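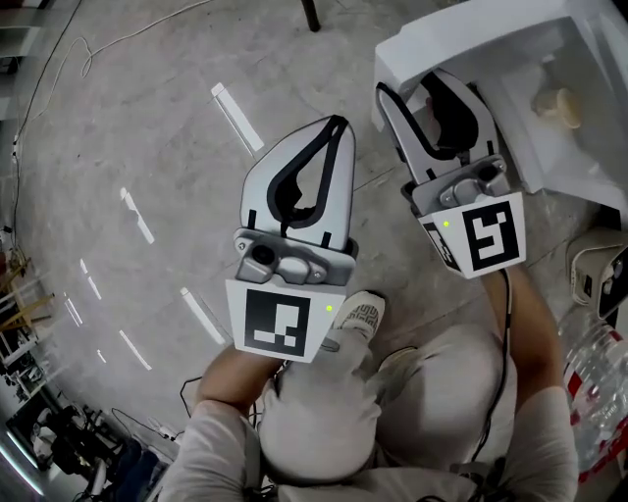 Gediminas Pētersons

Prukis wants a wave pool. The design firm Statum has drawn one, and its lead designer gave me an hour to explain why a town that let its last outdoor pool go needs surf.

"People don't drive to a rectangle anymore," she said. "They drive to an experience."

Maybe. The plan calls for 1,000 visitors on a summer day. I asked where that number came from. "Comparable facilities," she said, and named one, in Tresari, which has a beach. 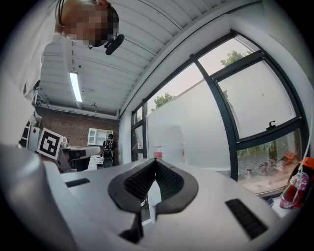 By Gediminas Pētersons | 30 June 2022

The parking lot has 331 spaces, and the lap pool has 5 lanes. The swim club had asked for eight. "We listened to them," she said. "But lap swimmers come at six in the morning and they don't buy lunch." It was the plainest thing I heard all day.

I asked what it costs to heat the place in November. She said the wave pool would be "rested" then, and that the operating figures would follow - she didn't say when.

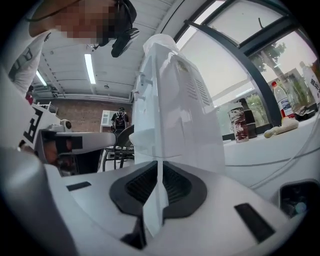 Who pays if the crowds stay home?

"That's an operator question," she said. The operator hasn't been picked. Statum's forecast needs roughly 200 season passes sold before opening, and I asked if she would buy one.

"I live two hours away," she said.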